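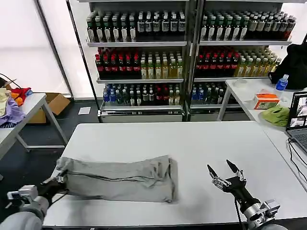 Clavon is a planning and control package for two-arm robots that handle clothes, and most of the mail we get about it comes from people who have seen a sales video and want to know how much of it to believe. Our short reply is about half. Picking a garment off a table is the part everyone films. Take light gray trousers on a white table, folded lengthwise, with the left gripper pinching the waistband end and the right hand open and waiting. The planner has a grasp. It still doesn't know how the far leg will drag, and that is where the trouble usually starts. We run Clavon at Plutura alongside our own tools, we don't sell it, and the answers below were last revised on October 28, 2026.

What does Clavon do, in plain terms?

It takes camera input, guesses where the edges and corners of the cloth are, picks a grasp for each arm, and plans motions that keep the arms from hitting each other. It also logs everything, and the logs are the best thing in the box. The guessing is done by a learned model. The motion planning is old-fashioned search with a nicer screen on top.

Does it understand clothes?

We wish the brochure would stop saying so. It has a list of garment classes and it scores each view against that list. If a bag with a strap shows up, it will be called something from the list, often with a high score. You can set a cutoff below which the arms stop and wait for a person, and you should, but a high score on a wrong label sails right past it.
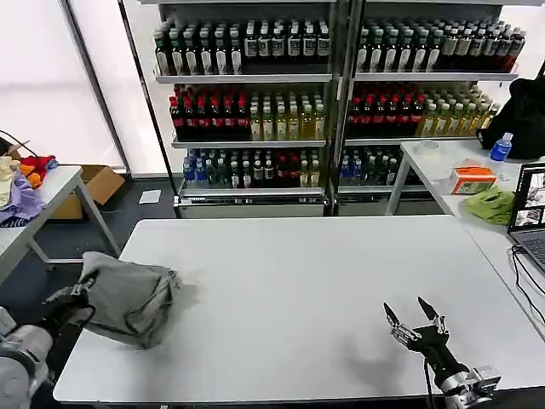
The cutoff ships at a value we think is far too generous. We raised ours on the first day and have not been tempted to put it back. Expect more stops and more walking over to the cell. If your plan depends on leaving it alone overnight, test that plan before you sign anything.

How often does it work?

The vendor's number comes from a clean table and garments laid flat by hand. In our September run we logged 1,748 attempts at a first fold, and 78 percent passed our check. We count a pass only if both arms let go without shifting the fold. If you count any fold that looks fine on camera, you get a prettier number, and we suspect a lot of published results are counted that way. Ask before you compare.

Does the background matter?

More than it should. The cloth model crops to the table, but the depth cleanup step runs on the full image. Busy shelving behind the work area can slow it down, and shiny or see-through objects leave holes in the depth map. Set the crop before cleanup. The option is in the config file and, for reasons we can't guess, is missing from the menu.

Can I use two different end effectors?

You can. Each arm gets its own hand file with finger geometry, limits, and a grasp offset. The catch is that the planner treats the two sides as equal when it assigns jobs, so it may hand a fine pinch to the hand that is worse at pinching. There is a preference weight for this. It helps some.
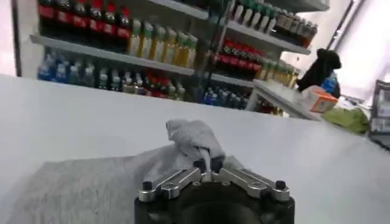

Do I need wrist cameras?

Get them if you can. The head view loses the cloth at the moment the fingers close, and without a closer look the software assumes it got what it reached for. Wrist views let it check for fabric between the fingertips. They don't tell it how many layers it picked up, whatever the slide deck says.

How long does planning take?

Up to 22 seconds for a two-arm regrasp on a mid-range workstation, and much less for a simple pick. The progress bar is decoration. It fills at the same speed whether the search is close to done or hopeless.

Is the simulator worth using?

Use it to catch collisions and bad reach limits. We would not use it to predict folds. Simulated cloth in Clavon slides too easily, and anything tuned there tends to pull too hard on a real table. 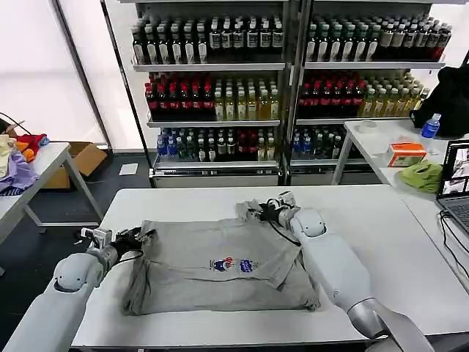
Friction is a single number for the whole garment, so a printed area on a shirt front behaves exactly like the bare knit next to it. The Hjaltested plugin adds per-region values, but you have to paint them on by hand for every item. We did it for three shirts and quit.

Will the next version fix any of this?

Release 118 is supposed to bring layer detection and a new arm assignment rule. We've been given a preview build, and we'll believe the layer detection when it survives a pile. The assignment rule does look better so far.

Should I buy it or try Dulldale first?

Dulldale is slower and uglier, and its error messages tell you what went wrong. For a single arm we'd start there. For two arms Clavon is ahead, mainly because its collision checking can be trusted. Get the trial license, bring your own worst laundry, and keep the vendor's engineer away from the table while you test.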